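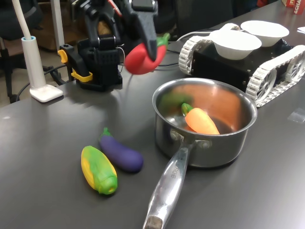
Arūnas wrote in to say he gave up on roasting peppers at home, skins never come off clean and half the flesh goes with them. Fair. Few things to try before you quit.

Friday, May 19, 2023
By D. Liepiņa

Hotter than you think. Broiler all the way up, rack 3 inches below. Turn when the side is black, not brown. Brown won't peel.

Straight into a bowl, plate on top. Leave them alone till you can hold one. Paper bag works too but it leaks, and then your wiping down the counter.

Peel with fingers or the back of a knife. Don't rinse!! All the flavor goes down the drain. Few black specks are fine.

Save the juice in the bowl. Goes in dressing, soup, rice, whatever.

Got too many? Freeze flat in strips, 300 grams to a bag, press the air out. Snap off what you need. Write the date on teh bag before filling it, marker won't take on a cold one.

Thin-walled peppers from the discount bin: skip roasting, slice and fry. Not enough flesh to bother.

Pan with burnt juice on it, soak overnight with baking soda. More on pans in June.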